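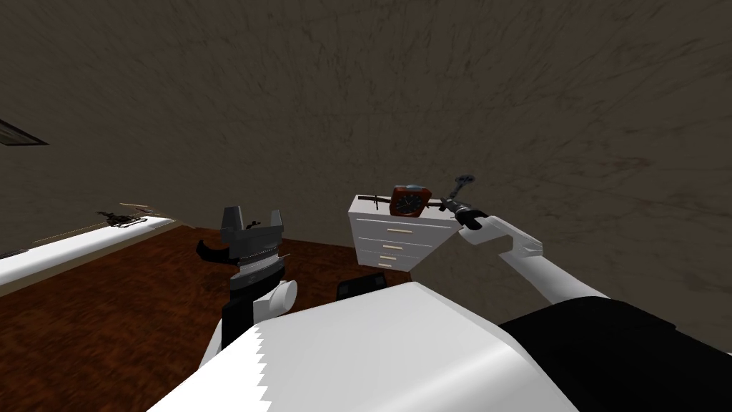
Right gripper loses its grip during long holds in simulation

Posted by Vovach, Mar 4, 2018

I have a two-arm robot in a simulated room. The right arm picks up a long-handled tool and holds it out level over a dresser. The grasp looks fine at first, but after 170 steps the handle starts to rotate between the fingers, and by step 200 the tool drops onto the clock. The left arm is only holding a pose. I raised the finger force and it made the drop happen sooner. What should I check?

Tetsuya Sakamoto

Check the contact settings before the force. If your fingers touch the handle at one point each, nothing resists the twist except whatever torsional friction you gave them, and the default in many setups is zero. I use 2 contact pads per finger. Also log the handle's angle from the first step. Mine was creeping from the start and I couldn't see it.

Cukari

same thing happened to me, just use a lighter tool

Takeshi Hattori

A lighter tool hides it. Try cutting the time step in half first. If more force makes it worse, the fingers are probably sinking into the handle and getting pushed back out. I had to lower my force 3 times before it stayed put.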